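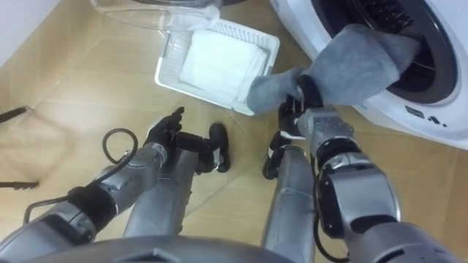 Does billing by the season change how often households do laundry?

Households billed by the season washed about as often as those on a flat rate, but they moved more of their loads out of the expensive evening hours during the summer. The change was larger in homes where an adult was present during the day.

4. Laundry and the Timing of Household Water Use

4.1 Sample and diary

The laundry diary was sent to households in two towns served by the same reservoir. Nirano has charged a seasonal evening rate for water for several years. Piltlow has a flat rate all year. The towns are close in size and have a similar mix of single-family homes and small apartment buildings, although Piltlow has more renters and its housing is somewhat newer.

A total of 1037 households returned a usable diary. Together they recorded 2454 loads during the diary week in August. A diary was counted as usable if the household marked the start time of every load or stated clearly that no laundry was done at home that week. Diaries with missing start times were dropped, even when the number of loads was given. Households that used a shared laundry room in their building were kept in the sample and flagged, as their choice of hour depends partly on their neighbors.

Each diary came with a questionnaire of 19 items on household size, work hours, age and type of washing machine, drying method, and knowledge of the local water rate. The wording followed the Dizon household form used in our earlier work on dishwashing, with the items on kitchen equipment removed. Respondents could fill it out on paper or online. Paper was the more common choice in both towns.

4.2 What was counted as a load

A load was defined as one complete wash cycle, whatever the amount of clothing in it. Rinse-only cycles were recorded separately and are not included in the results below. Hand washing was also left out. Several respondents wrote in the margin that they soaked items in a sink before machine washing, and this water does not appear in our estimates.

Machines were grouped into front loaders and top loaders. A front loader takes laundry through a door in the front of the cabinet, as with the white machine in Figure 4, and generally uses less water per cycle. We did not ask for model numbers. In the pretest, many people could not find the label, and those who did often copied the serial number in its place. Load size was reported on a three-step scale (small, medium, full). We treat these answers with caution, since one household's medium load may be another's full load.

Figure 4. Front-loading washing machine with a grey cloth at the door opening, and a white plastic basket holding a folded white towel.

4.3 Hour of washing

In Piltlow, start times formed two clear peaks, one in the early morning and a higher one after dinner. The evening peak began when most working adults got home and lasted until late evening. In Nirano the morning peak was higher and the evening peak was lower, with a second rise late at night once the higher rate ended. Loads started in that late period came mostly from households that knew the exact hour at which the rate changed.

Knowledge of the rate mattered more than we had expected. Many Nirano households knew that evening water cost more in summer but gave the wrong hours. Their start times looked much like those in Piltlow. The simplest reading is that a price difference has little effect on people who do not know when it applies. It is also possible that people who already wash at night take more interest in the rate, and the diary cannot separate these two explanations.

Households with young children washed more often in both towns and moved fewer loads. Respondents in this group commonly wrote that laundry was done when it was needed. Noise was the main reason given by apartment residents for not washing late, and several mentioned building rules against it.

4.4 Comparison with meter records

Diary results were checked against the hourly meter records kept in the Grirkier archive, which cover the main supply line of each town up to December 2019. These records do not identify single homes and cannot confirm individual diaries. They do show the same general pattern, with a flatter summer evening in Nirano than in Piltlow. Outdoor watering is a complication. It falls in the same hours and also responds to price, so part of the difference on the supply line must come from lawns and gardens.

Diary weeks with heavy rain would have helped to separate the two uses, but August was dry in both towns. We return to outdoor watering in Section 5, where the supply line records are compared across wet and dry periods.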